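Brostville Repair and Reuse Club
Minutes of the May general meeting

Held in the back room at the Plemum Street hall. Meeting opened at 7:05 p.m.

Chair: Peter Šindelář
Minutes: Matúš Hudec
Apologies were received from two members and noted.

1. Minutes of the last meeting

The minutes were read and accepted with one correction. Under item 4, the soldering irons were to be moved to the long bench, and the minutes had said the window bench. Matúš has changed the file copy.

2. Money

Peter reported a balance of $1,835 in the club account. The hall rent is paid through the end of the summer. The largest expense since the last meeting was $587 for the shelving and the two lockable cabinets from Astodum, which was approved in advance. The receipt was passed around and is in the binder.

A member asked whether the old shelves could be sold. Peter said they are bolted to the wall and the hall would like them left where they are. No further questions.

3. Parts storage

Most of the meeting was spent on this item. At present the small computer parts are kept in shoe boxes, margarine tubs and one large drawer, and people are losing time looking for things at the repair evenings. There was also a complaint that memory modules and processors had been found in the same bag as screws.

Matúš has been trying out gray trays with recessed pockets for sets of parts. The idea is that each set stays on one tray from the time it comes out of a machine until it is either put back or sorted into stock. A loaded tray was discussed.
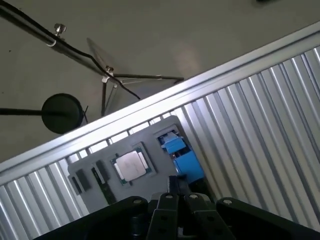 Parts tray with processor, item 3.

Points raised in the discussion:

Members liked having the processor in its own square recess. It was agreed that the chip should not share a pocket with anything else, and that it should be picked up by the sides only.

There was some disagreement about memory. One view was that modules should stay in antistatic bags until needed, even when they are on a tray. The other was that the bags hide the labels and get mixed up. The meeting settled on bags for storage and no bags while a job is open on the bench.

The question of plastic clips and connector housings came up. Several members said these are the first things to go missing and the hardest to replace on older machines. Plastic parts will go on the tray with the rest of the set and will not be put in the general clip jar until the job is closed.

It was pointed out that the rim on the trays is low and that a full tray should be carried flat with both hands. Matúš will ask whether a lid can be had for the same size.

Loose screws will stay off the trays. They go in the small lidded pots, one pot per machine, with the job number on the lid.

Decision: The club will buy 20 trays, up to a limit of $100. If the price comes out higher, Peter will bring it back to the next meeting. Carried, with one abstention.

Action: Matúš to order. Peter to clear the second shelf of the left-hand cabinet before the trays arrive.

4. Labels

A short discussion followed on how to label the trays. Masking tape and marker was preferred over printed labels, as jobs change every evening. Tape goes on the short end only. Old tape is to be taken off before a tray goes back on the shelf. Agreed without a vote.

5. Sorting evening

The drawer and the shoe boxes need to be gone through before anything is moved into the new cabinets. It was agreed to hold one sorting evening, starting at 6:30 p.m., with no repairs taken in. Parts with bent or broken contacts will be put aside for recycling. Dubey Recycling will collect if the boxes are left by the side door and marked. Members are asked to bring their own tweezers and a desk lamp if they have one, as the ceiling lights over the long bench are poor.

Matúš will put the sign-up sheet on the board.

6. Any other business

The kettle has been repaired and is back in use.

A member asked for the key list to be updated. Two people on it have moved away. Peter will collect the keys and bring a new list.

The hall has asked that chairs be stacked no more than six high.

A request to stay open an extra half hour on repair evenings was held over, as the person who raised it had to leave early.

7. Next meeting

Same room, 7 p.m. The date will be on the board once the hall confirms it. Items for the agenda should go to Matúš.

Meeting closed at 8:40 p.m.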